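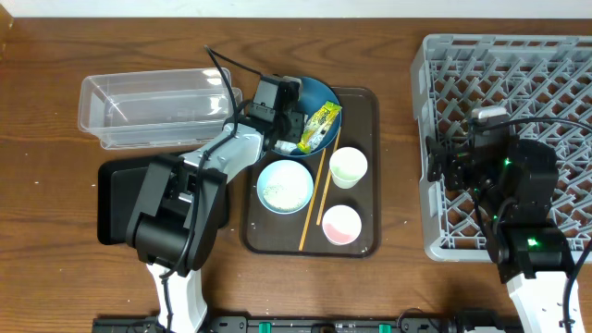

Clearing a meal with a two-arm table robot: house rules

By Dzintra Rätsep
Updated May 9, 2021

These are the rules we use in the Konville test kitchen when a pair of small arms clears dishes. They work just as well at home on a sturdy table.

Before you start

Clamp the rail before you plug anything in. Pull on each arm by hand. If the base moves, tighten it again.

Wipe the table. Crumbs under a tray make it rock, and a rocking tray throws off the grip.

Lay the tray, the rack and the bin where both arms can get to them without crossing. Keep loops of cable clear of open containers and cup rims.

Use light dishes. Our limit is 300 grams per piece, and nothing with a chip or a crack. Knives and thin glass are cleared by hand.

Order of work

1. Wrappers and other trash first. A wrapper left on a plate slides when the plate tips.
2. Leftover food next. Scrape bowls by hand. We have not found a gripper setting that does this well with rice.
3. Cups, one at a time, held by the outside wall. Set them upside down in the rack.
4. Chopsticks and spoons.
5. Bowls and plates last.

Only one arm works over the tray at a time. The other waits over its own side until the first has backed off.

Hands and people

Stay outside the reach of the arms while they have power. For ours that is a line of tape 900 mm from the rail. Stop both arms before you reach in, even to straighten a chopstick. The stop button goes on your side of the table, never behind the arms.

Children and pets stay out of the room.

Keeping it clean

Gripper fingers that touch trash do not touch clean dishes until they are wiped. Use a damp cloth with a drop of dish soap, then a dry one. No sprays near joints or cameras. Dish racks go through the washer at the end of the day.

Check the finger pads every 160 runs and change them if they look shiny. Write the date on a strip of tape under the rail.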